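How I keep a little plastic drawer tower from turning into a junk pile

I've had one of those small stacking drawer units for years, and until this winter it was where hair ties went to die. So on 14th February (romantic, I know) I dumped the whole thing out on the bed and started over. It took me 16 minutes, and I was watching a show the entire time!

First, empty every drawer, even the one you think is fine. Wipe the insides with warm soapy water and let them dry with the fronts facing up. Mine had glitter in the corners from a Lustport craft kit I don't even own anymore.

Next, sort by how often you grab a thing. Daily stuff goes in the open bottom compartment, so there's no drawer to fight with. I like soft things down there, pouches mostly, with anything quilted rolled up snug and the zipper pouch laid on top. 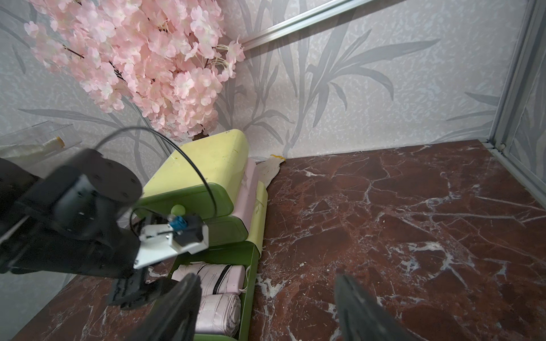
Do I need dividers inside the drawers?
Only in a drawer where small things roll around. Cut down a cereal box to fit and try that for a week before you spend money on the real ones.

Last step: pick one drawer for the odds and ends and let it be messy. When it won't close, that's your cue to go through it. I did mine again in May and tossed 4 dried-up pens, a Vusar sample packet and a key to who knows what (if you ever find out what it opens, write me!).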